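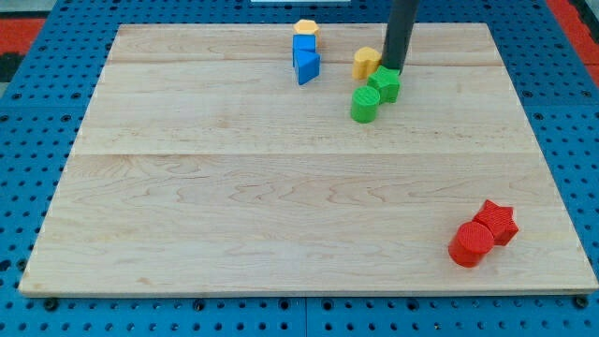
Fig. 6. Shape blocks on the sorting board, grouped by color.

Section 5 - Sorting by color

The board should lie flat before you begin. If it rocks, lift it and check underneath for a stray block.

1. Tip the blocks out of the bag beside the board, not onto it.
2. Pick one color and move all of its blocks to a clear spot on the board.
3. Stand the blocks upright where the shape allows. Cylinders placed on their sides tend to roll.
4. Repeat with the next color. Leave a hand's width between groups if there is room - the groups can sit closer together on the far side.
5. Check each group for a block of the wrong color before moving on to Section 6.

Note: Stars and hearts have narrow points and lobes. Set them down flat and let go slowly.

Note: A group does not need one of every shape. Two blocks of the same color are enough.

CAUTION: Do not soak the board. Wipe it with a damp cloth, along the grain, and let it dry for 30 minutes before use.

CAUTION: Keep small blocks away from children under 3.

Related items
Pralleo Sorting Board, large
Zenen Block Bag
Makokha Shape Cards

Comments (2)

otevstead_mom: We start with the red ones every time. Is there a card set that goes with this section?

tk3000: Step 3 is right about the cylinders. Mine go straight under the couch.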